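Sovetti Community » Simulation » Grasp faults

Gripper opens early on place, can ends up on its side

csalinas
Posted Tuesday, 7:40
Kitchen counter task in sim, single arm. The arm is meant to set a red can upright in a wicker basket. Since the August build I get bad placements in 7 of 800 runs. The log shows the release command going out before the contact check comes back. No fault is raised and the run is marked as a success.

Run 1548, after release:

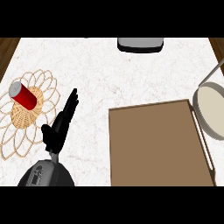

marulstead replied that the contact check is fine and the basket mesh is the problem. A round bowl shape with a rough collision hull will tip a cylinder no matter when you let go. Swap in a flat box and run it again.

csalinas
Did that last night. Fewer tipped cans, same early release in the log. So the mesh makes it worse but I don't agree that it's the cause.

urnumwood6
What is your release timeout? The default changed in that build. Ours was too short and we had the same log order.

csalinas
Default. I never set it.

marulstead
Still say fix the hull first.

urnumwood6
Do both. And don't put this on the real arm until a missed check stops the run.

csalinas
Agreed, hardware is on hold. Setting the timeout by hand and rerunning all 800 tonight.

Constanza Salinas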